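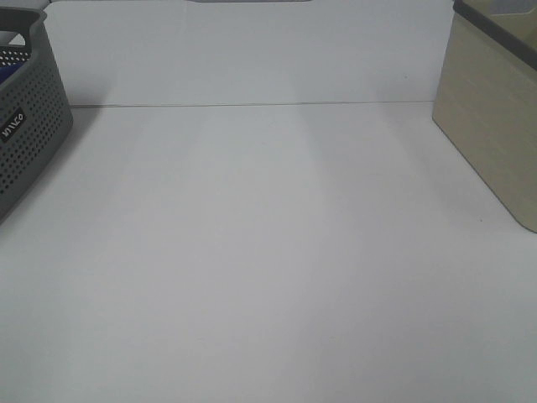 Workspace view at idle, with the basket and the bin at the sides.

Skiketti 6 – motion planning and perception for soft things

Last updated 2024-09-03

Search products, docs, downloads

Skiketti is a planning and perception package for robot arms that handle cloth, bags, sleeves and anything else that won't hold its shape. It takes in a fixed camera and a wrist camera, keeps a live estimate of the surface in front of the gripper, and replans the arm's path while the arm is moving. Version 6 is the one we've been wanting to ship for a long time, and we're really happy with it.

Most planners we tried over the years want a model of the object before they'll do anything. A shirt or a dish towel doesn't have one. Fold it differently and it's a new shape! So Skiketti starts from the parts that stay put. At idle it learns the table, the containers and the seams and specks that belong to the background, and saves them as a base layer. Anything that later shows up in front of that layer gets treated as the thing to work on, whatever outline it happens to have.

The base layer takes one click in the setup panel. Clear the middle of the table, leave the containers where you want them, and press Learn. If you shift a basket later, press it again. Containers that are only partly in view are fine, and you can draw a keep-out zone past the border of the picture so the arm won't swing through the part the camera misses.

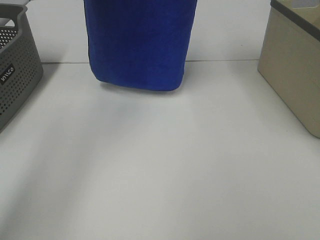

Blue item coming into the fixed camera's view between the containers, with its shadow on the table.

Shadows got most of our attention this time. Earlier versions would now and then merge a dark patch on the table with the item over it, and the planner would then aim too low. Wálter Villanueva rewrote that step over the summer. The new segmenter keeps two masks, one for the item and one for its shadow, and passes both to the planner. The shadow mask turned out to be handy by itself – it gives a second hint about height when the item is partly out of view, and you can watch it in the viewer as a gray overlay. Turn it off under View > Layers if it bothers you.

You'll also see that the item mask is allowed to run off the top of the picture now. It used to be thrown away as incomplete. In 6 it stays open on that side and the planner treats the missing part as unknown space.

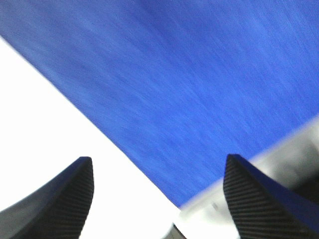 4 min read

Up close the fixed camera can't help much, so the wrist camera takes over. Skiketti looks for the boundary between fabric and background and fits a line to it, even when the cloth is blurred and streaky and the background is washed out to plain white. Both fingertips are tracked in the same view, and the gap between them is compared with the nearest edge of the material. With the fingers open and the edge above them, the planner can slide the gripper in along that edge or wait for a sharper look. You choose which with the Patience setting. Elsie Furnival, who wrote the edge tracker, keeps hers at 20 and suggests you start there too.

What's in the package

Planner with live replanning
Base layer tool and keep-out editor
Item and shadow segmenter
Wrist edge tracker
Ellwood viewer, with playback of the last 2000 planning steps
Python and C++ bindings

Ellwood used to be a separate download. It now installs with everything else, and playback lines up both cameras on one timeline, so you can stop at any step and see which edge the planner was following. We use it every day.

Running it

One Skiketti license covers one arm and up to 4 cameras. Settings from version 5 load without changes, except for the old Shadow Threshold value, which is ignored. Base layers need to be learned again.

Known limits: white cloth on a white table is still hard, and see-through plastic is harder. Odwood, our add-on for depth cameras, helps with the first. An update for it is on the way, and the August build works with version 6 in the meantime.

Skiketti is made in Plendivdale. Send us your odd fabrics and strange edge cases through the support form, with an Ellwood recording attached if you have one.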